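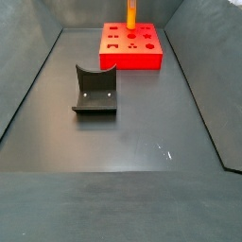
A red shape-sorter block with round, star-shaped and rectangular holes, and a yellow peg.

Shape sorter

A shape sorter is a toy made up of a body with holes cut in it and a set of loose pieces to go through the holes. The holes differ in outline and each piece is meant for one of them. Also called a posting box (mainly British), shape box, sorting box, or, for flat versions, a form board. Sold mostly for children between one and three years old. Related to the peg board, the inset puzzle and the stacking ring, and the borders between these are not firm.

Contents
1 Terms
2 Background
3 Construction
4 Shapes
5 Play and development
6 Safety
7 Makers and collecting
8 In language
9 See also

Terms

"Shape sorter" is the usual retail name in the United States. "Posting box" comes from the idea of mailing a letter and turns up in older nursery catalogs. Teachers sometimes keep "form board" for boards with shallow recesses, where the piece stays in view after it is placed, and "sorter" for anything the piece drops into. Catalogs don't follow this and the words get swapped freely.

The loose parts are called pieces, blocks, shapes or pegs. Peg normally means a long piece, taller than it is wide, that stands up out of the hole when placed. Short pieces that fall through are just blocks.

Background

Boards with cutouts and matching inserts were used in teaching and in the testing of young children well before they were sold as toys. Nineteenth century work with children who had learning disabilities made use of form boards, and later test batteries for small children kept some version of them. The classroom side is seperate: kindergarten materials built on simple solids, then cylinder blocks and geometric insets in schools that taught through handling objects.

The toy with a lid and a hollow box under it is mostly a twentieth century thing. Early ones wood. Molded plastic made the hollow ball and the hollow house possible at a low price, and bright single-color bodies became common. Wood never went away and has had a steady market with parents who prefer it, generally at a higher price.

Construction

Main types:

Box. Five closed sides and a lid with holes. Pieces drop inside, lid or a door comes off to get them back.

Cube. Holes on several faces, so the child has to turn the thing over to find the right one. Harder than a box with the same pieces.

Ball or drum. As the cube but rolls. Often the body pulls apart at the middle.

Slab or board. Solid block with holes going part or all the way down. Nothing to open. The pieces stay standing and are pulled out by hand, which suits pegs.

House, bus, animal. Box type with decoration. Some add keys and doors.

Fit is the main design choice. A loose fit lets a one-year-old succeed with a piece held at a slant. A close fit needs the piece held upright and turned to the right angle, and may be too much before age two. The gap between piece and hole is the clearance. Makers often chamfer the top edge of the hole or round off the end of the peg, either one helps the piece find its way in when the aim is slightly off. Clearance also has to allow for swelling in wood and for paint – a coat of paint on both surfaces can turn a good fit into a stuck one, a common complaint with repainted secondhand sets.

Fit is also where cheap sets go wrong in the other direction. If clearance is too big the square will go through the circle and the toy no longer sorts anything. Reviewers test for this by trying every piece in every hole.

Shapes

The circle is the easiest. A round peg goes in at any rotation, so only position and tilt matter. This is why the round piece is nearly always mastered first and why some beginner sets have nothing else.

After that the number of ways a piece can be turned and still fit gives a fair idea of how hard it is. A square fits four ways. An equilateral triangle three. A rectangle or an oval 2, and children will often push the long side against the short side for some time before turning it. A regular five-pointed star fits five ways, which sounds generous, but the points catch on the edge if the turn is even a little off.
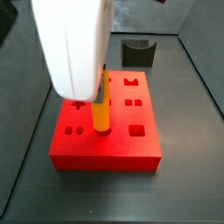 Rotation isn't the whole of it. Tilt matters more as the piece gets longer. A long peg let in at an angle will jam against opposite sides of the hole, and pushing harder makes it worse; the engineering word for this is wedging. The cure is to ease off, straighten, and let it drop. Small children find this out by wiggling. Adults do the same with table legs and shelf pins.

Half-circles, hearts and crosses are common extra shapes. D-shapes and trapezoids less so. They are hard because they have only one correct turn, or one turn from each end. Sets with a lot of near-alike shapes (square and slightly oblong rectangle, hexagon and octagon) are aimed at three and up and are not much liked by anyone who has to tidy them away.

Play and development

Order in which skills tend to show up, with wide variation:

Emptying. Before sorting, children take pieces out, or put them in with the lid off. Mouthing too.

Dropping the round piece. Often in the months after the first birthday.

Trial and error. Piece is tried at one hole after another. Force is used. Wrong holes are gone back to.

Looking first. The child glances between piece and holes and picks one before reaching. Usually sometime in the third year.

Turning in the air. The hand rotates the piece on its way to the hole, so that it arrives lined up. Studies of toddlers fitting objects into slots report that this comes a good while after the child can tell which hole is right. Knowing where it goes and knowing how to turn it seem to be two things.

Naming the shapes is a different skill again. Plenty of children sort well with no shape words at all. Talk during play about sides, corners and fitting has been linked to better spatial language later on, although how much of this is the toy and how much is the talking is not settled.

Color can get in the way or help. Where each hole is edged in the same color as its piece a child may sort by color and ignore outline. Sets with a single body color remove that clue. The toy writer Ertuğrul Uçar, in a survey of nursery toys, argued for keeping the color clue in the first set and dropping it in the second, and was against sets that make sounds on a correct fit, on the grounds that children start to play for the noise.

Safety

Rules differ by country but cover much the same ground: small parts, sharp edges, paint and finish, and the size of anything that might lodge in the throat. Toys meant for under three may not include parts that fit wholly inside a test cylinder about the size of a small child's throat. Rigid pegs get attention of their own, as a fall onto an upright one can injure the face or mouth, so pegs for the youngest are kept short or made thick with a rounded end.

Holes are looked at as well. A hole that takes a fingertip but grips it on the way out is a fault, and so is a hinged lid that can close on a hand. Wooden sets should be wiped, not soaked. Plastic ones can mostly be washed in warm water, but hollow bodies hold water inside and need to be drained.

Makers and collecting

Large toy firms all sell at least one sorter. Smaller names known to collectors include Jullach, whose beech boxes came with a sliding floor in place of a lid, and Skerneo, a plastics molder that turned out a 12-sided ball in two halves. The Vasiliu board is a flat slab with pegs of graded height and was sold to schools in sets of 40 and 60 boards, packed in crates. Loose boards are common, crates much less so.

Condition is mostly a question of missing pieces. Replacement pieces are made by hobbyists and rarely match the orignal color. The Hollaswood toy collection keeps 70 sorters, the greater part of them complete, and puts out a selection each June. Toothmarks are not counted as damage by most collectors, paint loss is.

In language

"Square peg in a round hole", for a person or thing that doesn't suit its place, is older than the toy. "Round peg in a square hole" is also found and means the same. Strictly either will go in if small enough, leaving gaps – carpenters have long driven square-ish pegs into round holes on purpose for a tight joint.

See also

Form board
Inset puzzle
Peg board
Peg solitaire
Stacking rings
Tolerance (engineering)
Spatial ability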